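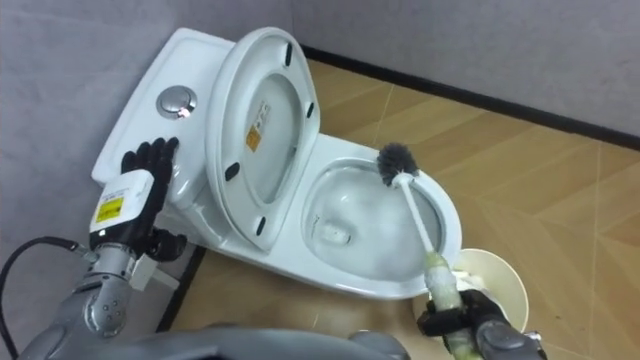

dillgate_mom
How often do you all scrub under the rim?

Ivars Grigaitė
Twice a week at our place, with a good long swish each time, and I let the cleaner sit while I wipe down the tank and the button on top.

Chacko_307
Twice! Bless you, Ivars. Once a week has been plenty for us, and there are 4 of us sharing – I think it matters more that you go all the way around.

dillgate_mom
Thank you both, that's kind. And what about the brush? Mine goes back in its cup dripping and by August it smells awful.

Ivars Grigaitė
Oh, pinch the handle under the seat and let it drip over the bowl for a bit. I rinse the cup too, with hot water and a splash of vinegar.

omura7
I'd disagree on the vinegar, it never did a thing for mine. Dish soap, and a new brush every few months.

Chacko_307
With omura on the soap, but every few months seems wasteful to me! Mine is going on two years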